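We use cookies to improve your experience on this site. By continuing to browse, you agree to our use of cookies.

Dindo Buenaventura on lending toys like library books

4/28/18
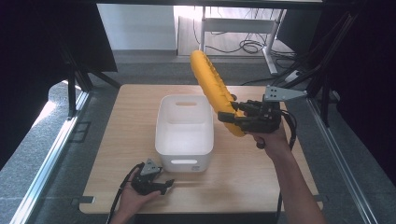

A toy banana and a white plastic bin.

Dindo Buenaventura opened the Admont Toy Library in a former shoe repair shop with 264 toys, most of them bought at yard sales over one summer. Eight years later the shop is still the same size and the collection has outgrown it twice. The overflow lives in a storage unit on Rivera Street, and he drives over there every other week to swap things out.

Members pay $27 a year. For that they can take home four toys at a time and keep them for three weeks. There are 161 families on the books this spring.

"People hear the word library and they think it's free," Buenaventura says. "I'd like it to be free. The rent isn't free. I have a fund for families who can't pay, and I don't ask for paperwork. If you tell me you can't pay, you can't pay."

Before the toy library he worked in the parts department of a tractor dealer, and he says the two jobs have more in common than you would think. Both come down to knowing where the small pieces are. Every puzzle and game is counted when it goes out and again when it comes back, and the count is written on a card taped inside the lid.

"A puzzle with one piece gone is not a puzzle anybody wants," he says. "But a play kitchen with one carrot gone is fine. Kids don't care. So I had to learn which things to be strict about."

He charges no fines for lost pieces. In the first year he tried a dollar a piece and found that parents stopped coming back, too embarrassed to return a box with something missing. He dropped the charge that September. Most of the missing parts now show up on their own, sometimes months later, in an envelope pushed through the mail slot.

Play food is the most borrowed category, ahead of trains and building blocks. Buenaventura did not expect that. He had put his early money into wooden train track and a Briderier marble run, which he still calls the best thing in the shop. The marble run goes out a few times a year. The fruit and vegetables are hardly ever on the shelf.

"A two-year-old can use it and a seven-year-old can use it," he says. "The little one carries it around. The big one opens a restaurant and charges you forty dollars for soup. I couldn't tell you another toy that covers that many years."

Cleaning takes up more of the week than anything else. Hard plastic goes through a sink of warm water and dish soap, then onto racks overnight. Wood gets wiped with a damp cloth and dried right away. Cloth toys go in the wash, and he will not take stuffed animals at all.

"I took them the first year," he says. "Never again. They come back smelling like somebody's dog, and a kid gets attached, and then you're the man who takes away the bear."

He is careful about what he accepts as a donation. Anything with a button battery is turned down unless the cover closes with a screw. Anything with chipped paint goes in the trash. He keeps a cardboard tube on the counter for checking small parts, and if a piece drops through it, the toy goes on the shelves marked for older children.

The catalog used to be a binder. Two years ago a member who writes software talked him into moving it to Pomix, an inventory program meant for small rental shops, and he says the change took him a whole winter of evenings. The program lets families reserve from home. It also showed him that 27 toys had not been borrowed once since the day he opened. He gave most of those to a church sale and kept a spinning top he likes.

Asked whether the idea would work in other towns, he is cautious. A few people have written to ask how to start one, and he sends them all the same advice – find the room first, and do not buy too much.

"Everybody wants to start with the toys, because that's the fun part," he says. "Then they have a garage full of toys and no place for anyone to come in."

Buenaventura is 58 and runs the desk himself four days a week. His niece covers Saturday mornings, the busiest hours, when there can be a line out to the sidewalk by ten. He would like to add an evening for parents who work days – probably Thursdays, if he can find someone to share it with him.

For now he is trying to find room for a dollhouse that arrived last week in three boxes, with no instructions. He has two of the floors together. The stairs are still in a bag on the counter.

Related
Where to donate outgrown kids' bikes
Repair night returns to the Admont grange hall
Five rainy day outings under ten dollars
The couple behind the Rivera Street seed swap

Contact us | Privacy | Back to top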